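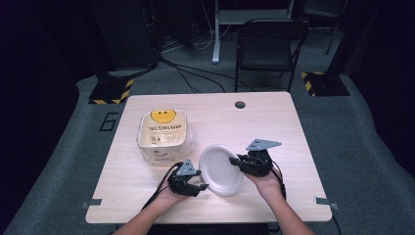 Kamarul Teoh wants the plate count done before the food boxes get opened, as it's the plates that run short every time. Fair point. Changed the order below to suit.

Notebook, December, 9:40
Subject: paper plates and takeout containers, stock for the serving table

Plates
Round, white, paper, shallow rim. Count by hand came to 60. Kamarul's sheet has them under Stama and the order slip says Hartono. Leaving both names in until the supplier answers. Same price either way.

Edge check: stand the plate on its rim, light pressure at both sides, look for a fold line across the center. Two plates from the top had a crease, set aside for dry items. No fold on the rest of the ones tried. I did not try all of them and don't intend to.

Note on stacking. Plates nested tight come off in pairs, and a pair feels the same as one when you are in a hurry. Fan the stack once at the rim before putting it out. Last month we went through the supply at twice the planned rate and I put most of that down to pairs.

Containers
Square, smiley face on top, still in the clear wrap. Wrap stays on until serving. Once it is off they pick up dust and the corners get knocked, and then the lids don't sit flat.

Storage shelf is the Timitwood one by the door. It takes the containers two deep if the labels face out. Plates go on the shelf above, flat, nothing on top of them. The Sonix label printer is out of tape, so shelf labels are marker on masking tape for now.

Table layout
Tried the plate to the right of the container, close to it. Reach is short and the left side stays free for the next box. Keep anything small away from the grommet hole at the far edge — we have lost two pen caps down it already.

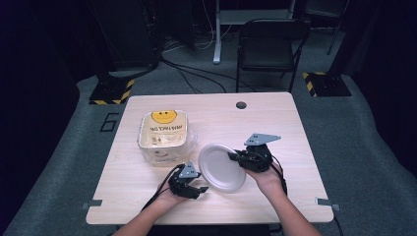
Open items
Supplier name on the plates, Hartono or Stama. Kamarul is asking.
Tape for the Sonix.
Decide whether the creased plates count toward stock. I have them in the 60 for now.
Heavier plates for anything with sauce. The current ones are fine dry, but I have no figures for wet load. Would need a tray, a kitchen scale and half an hour.

11:15 — shelf done, plates up, marker labels on. Containers to follow after lunch.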